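Henare Residents' Association
Progress report to the Varar Neighbourhood Fund
Second half of the grant period, to the end of May
Prepared by Tamsin Hinds, secretary

1. Membership

Paid-up households now stand at 299, against the target of 700 in our application. We set that figure too high. It assumed that the streets north of the railway would join us once their own group had closed, and most have not. Renewals among existing members were good and we sent only one round of reminders.

The executive has agreed to keep the household fee as it is for another year. A reduced rate for tenants in shared houses was discussed at two meetings and will go to the annual meeting for a vote.

2. Street representatives

Seven streets have a named representative. Rokico Road and the two closes behind it still have none. The representatives meet before each general meeting and pass on complaints about bins, parking and the state of the footpaths. The parking complaints have gone to the council as a single letter. We had an acknowledgement but no date for a site visit.

3. Newsletter and website

Three issues of the newsletter were delivered. The spring issue was late as the printer closed for a fortnight. We moved the membership list from a spreadsheet to Clultico, which took longer than planned. Old entries had to be checked by hand and a good many email addresses no longer worked. The list is now in order and can be sorted by street.

The website has a page for minutes going back to the start of the grant. Minutes from before then are on paper and we do not plan to scan them.

4. Meetings with the council

The association sent someone to every ward forum in the period. The main subject was the proposed change to the bus route along Rokico Road. Members were divided, so we gave the council both views and did not take a position. A decision is expected in the autumn.

5. Money

Spending is within budget under every heading except hall hire, which is £100 over. The hall put its evening rate up in the new year. We would like to cover this from the underspend on printing and ask for the Fund's agreement. Receipts are attached separately.

6. Next period

We intend to find representatives for the uncovered streets, hold the annual meeting and elect a new vice-chair. We also ask the Fund to accept a revised target of 400 households. The bylaws need amending to allow voting by email, and a draft will go out with the next newsletter.
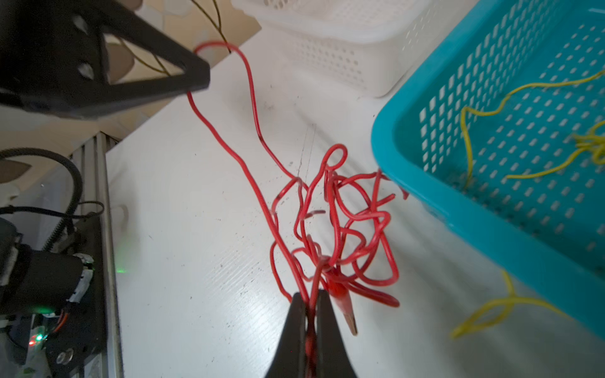
Red wire on a white tabletop, with a blue basket to one side.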